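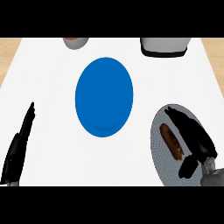
Lunarer veröffentlicht Greifervergleich für zweiarmige Tischaufgaben

Simulierte Versuche mit drei Greifervarianten abgeschlossen – Aufgabendateien und Protokolle stehen zum Abruf bereit

17. Februar 2023 – Das Ingenieurbüro Lunarer hat einen Vergleich von Greifern für zweiarmige Robotersysteme abgeschlossen. Untersucht wurden drei Varianten eines Mehrfingergreifers des Herstellers Venckus. Alle Versuche liefen in der Simulationsumgebung Flulow. Gestartet wurden 2.489 Durchläufe, von denen 2.278 in die Auswertung eingingen. Die übrigen wurden verworfen, meist wegen fehlerhafter Startstellungen oder abgebrochener Steuerbefehle.

Gegenstand des Vergleichs war das Umsetzen von Lebensmitteln zwischen zwei Tellern. Die Aufgabe ist in der Gemeinschaftsverpflegung alltäglich und für Greifer unbequem: Die Objekte sind länglich und rund, sie liegen flach auf und rollen bei seitlicher Berührung weg. Der Tellerrand begrenzt zudem den Weg, den die Finger beim Anfahren nehmen können. Ein Greifer, der auf einer freien Fläche zuverlässig arbeitet, kann am Teller scheitern.

Aufbau der Versuche

Jede Szene zeigt eine weiße Tischplatte mit einem Arm auf jeder Seite. In der Grundanordnung liegt ein braunes, wurstförmiges Stück auf einem grauen Teller mit feiner Rillenstruktur, in Reichweite des rechten Arms. Ziel ist ein leerer blauer Teller in der Mitte des Tisches. Am hinteren Tischrand stehen ein hellgrauer Becher und ein größerer grau-weißer Behälter mit schwarzem Sockel. Beide werden für die Aufgabe nicht gebraucht und dürfen nicht berührt werden.

Aus dieser Grundanordnung wurden 40 Varianten abgeleitet. Verändert wurden die Lage der Teller, die Ausrichtung des Lebensmittels auf dem Teller und die Position der unbeteiligten Gegenstände. Jede Greifervariante durchlief sämtliche Anordnungen mehrfach, jeweils mit leicht verschobener Startposition der Arme. Die Reihenfolge war für alle Varianten gleich.

Der linke Arm blieb in einem Teil der Anordnungen ohne Aufgabe und musste lediglich eine Ruhestellung halten. In einem anderen Teil sollte er den Zielteller gegen Verschieben sichern. Beide Fälle wurden getrennt ausgewertet. Lunarer wollte damit feststellen, ob der zweite Arm beim Ablegen tatsächlich hilft oder ob er nur zusätzlichen Platz beansprucht.

Verglichene Greifer

Die drei Varianten unterscheiden sich in der Form der Fingerglieder und in der Ansteuerung. Variante A hat schlanke Endglieder und schließt alle Finger gleichzeitig. Variante B verwendet dieselben Endglieder, steuert die Finger aber einzeln an. Variante C besitzt breitere Endglieder mit abgerundeter Innenseite und wird ebenfalls einzeln angesteuert. Handgelenk, Arm und Regler waren in allen Durchläufen identisch.

Die Reibwerte der Oberflächen wurden vor Beginn der Reihe festgelegt und danach nicht mehr verändert. Das gilt auch für Gewicht und Nachgiebigkeit des Lebensmittels. Eine nachträgliche Anpassung an einzelne Greifer fand nicht statt.

Ergebnisse

Variante C schnitt beim Aufnehmen am besten ab. Die breiten Endglieder hielten das Objekt auch dann, wenn der Greifer nicht genau über der Mitte stand. Nachteile zeigten sich in Anordnungen, in denen das Lebensmittel dicht am Tellerrand lag. Dort stießen die Finger häufiger an den Rand und verschoben den Teller, bevor der Griff geschlossen war.

Variante B kam mit diesen Randlagen besser zurecht. Ein Finger konnte zuerst angelegt werden, während die übrigen nachgeführt wurden. Das kostete Zeit, verringerte aber die Zahl der verschobenen Teller. Bei schräg liegenden Objekten musste das Handgelenk zusätzlich gedreht werden, was in einigen Anordnungen wegen der Nähe des Tischrands nur eingeschränkt möglich war.

Variante A war die schnellste und zugleich die am wenigsten gleichmäßige. Lag das Objekt quer zur Schließrichtung, gelang der Griff meist im ersten Versuch. Bei anderen Ausrichtungen rollte es beim Schließen häufig aus den Fingern. Ein zweiter Versuch war im Protokoll zugelassen und wurde gesondert vermerkt.

Der Einsatz des linken Arms zum Sichern des Zieltellers brachte bei allen Varianten weniger Verschiebungen beim Ablegen. Allerdings kam es in engen Anordnungen zu Annäherungen der beiden Arme, bei denen die Kollisionsüberwachung den Ablauf anhielt. Lunarer empfiehlt deshalb, den zweiten Arm nur dann einzusetzen, wenn der Teller nicht auf andere Weise gehalten werden kann.

Berührungen mit dem Becher oder dem Behälter waren selten. Sie traten fast ausschließlich auf, wenn der Arm nach einem misslungenen Griff in die Ausgangsstellung zurückfuhr. Die Rückfahrt wird in vielen Prüfabläufen nicht bewertet. Im Protokoll von Lunarer zählt sie zur Aufgabe.

Bewertung und Protokoll

Ein Durchlauf galt als erfüllt, wenn das Lebensmittel vollständig innerhalb des Rands des Zieltellers lag, beide Arme ihre Endstellung erreicht hatten und kein unbeteiligter Gegenstand verschoben war. Teilerfolge wurden aufgezeichnet, gingen aber nicht in die Erfolgsquote ein. Neben dem Ergebnis enthält jedes Protokoll die Dauer der einzelnen Abschnitte, die Fingerstellungen beim Schließen und die berechneten Kontaktkräfte.

Auf eine Gesamtnote für die Greifer hat Lunarer verzichtet. Welche Eigenschaft den Ausschlag gibt, hängt vom Einsatzort ab. An einer Ausgabe mit festen Tellerplätzen kann die Geschwindigkeit wichtiger sein, bei wechselnden Anordnungen die Sicherheit am Rand. Die Ergebnisse sind deshalb nach Abschnitten aufgeschlüsselt und lassen sich für eigene Anforderungen neu gewichten.

Grenzen der Aussage

Die Ergebnisse gelten für die simulierte Umgebung. Feuchte oder fettige Oberflächen wurden nicht nachgebildet, ebenso wenig Verschleiß an den Fingern oder Verschmutzung der Sensoren. Auch das Verformen weicher Lebensmittel ist in Flulow nur vereinfacht enthalten. Aussagen zur Hygiene und zur Eignung für den Kontakt mit Lebensmitteln trifft der Vergleich nicht.

Die Lage aller Gegenstände war der Steuerung in jedem Durchlauf bekannt. Fehler einer Kameraerkennung spielten damit keine Rolle. Lunarer hat diese Trennung bewusst gewählt, um Unterschiede zwischen den Greifern nicht mit Unterschieden der Bildauswertung zu vermischen. Ein Vergleich verschiedener Kamerapositionen ist als eigener Arbeitsschritt vorgesehen.

Weiteres Vorgehen

Die Versuchsreihe begann im Oktober mit der Abstimmung der Szenen und der Prüfung des Reglers. Als Nächstes sollen ausgewählte Anordnungen an einem realen Aufbau wiederholt werden. Vorgesehen sind dafür die Varianten B und C. Variante A wird zunächst zurückgestellt, bis eine geänderte Schließbewegung vorliegt. Venckus hat dafür einen Entwurf angekündigt.

Die simulierten Szenen werden parallel erweitert. Geplant sind flachere Objekte sowie Teller mit höherem Rand. Ob auch Schalen aufgenommen werden, ist noch nicht entschieden. Rückmeldungen von Betreibern und Anlagenbauern können in die Auswahl einfließen.

Verfügbarkeit

Die Szenendateien der 40 Anordnungen, die Einstellungen des Reglers und die Protokolle der ausgewerteten Durchläufe können bei Lunarer angefordert werden. Für die Nutzung der Szenen wird eine aktuelle Installation von Flulow benötigt. Die Protokolle liegen zusätzlich als Tabellen vor und können ohne die Simulationsumgebung gelesen werden. Die Geometriedaten der Greifer sind nicht Teil des Pakets. Anfragen dazu beantwortet Venckus.

Über Lunarer

Lunarer ist ein Ingenieurbüro für Prüfverfahren in der Handhabungstechnik. Es entwickelt Testabläufe für Greifer und Robotersteuerungen und führt Vergleichsversuche im Auftrag von Herstellern und Betreibern durch. Die hier beschriebene Reihe wurde von Lunarer selbst finanziert. Venckus stellte die Greifermodelle ohne Berechnung bereit und hatte keinen Einfluss auf Versuchsplan und Auswertung.

Pressekontakt

Lunarer, Presse und Öffentlichkeitsarbeit
Abdruck honorarfrei, Belegexemplar erbeten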